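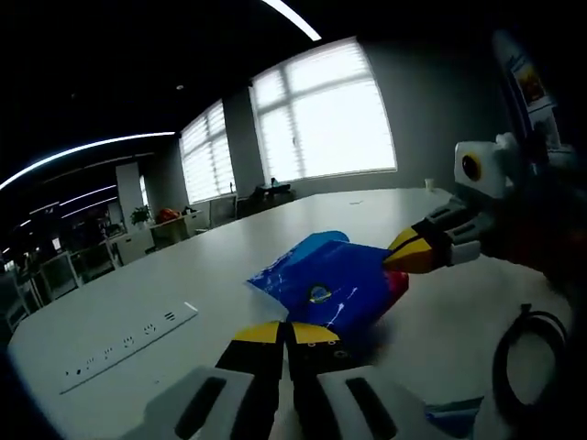

## Do I need project software for your scheduling class?

Nope! I teach it with sticky notes. Zamudio's planning crew filled a wall in Fimthorpe 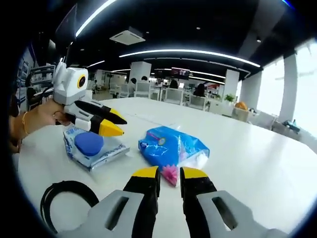
and didn't open a laptop until May.

## Where does the safety time go?

Into one shared buffer at the end (yes, people grumble).

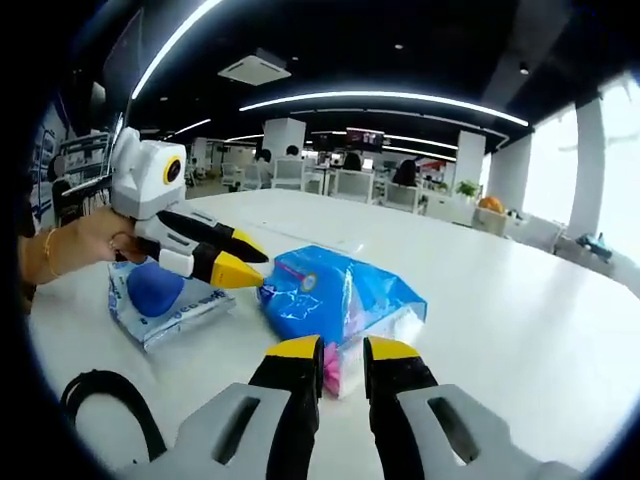
One reader wrote in that her boss would just cut it. Show him 2 past projects first!

## How long is it?

Five mornings, 8 people max.

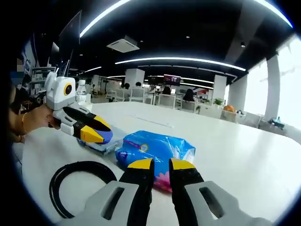

Skaradine asked whether evenings work too. Sure, just email me.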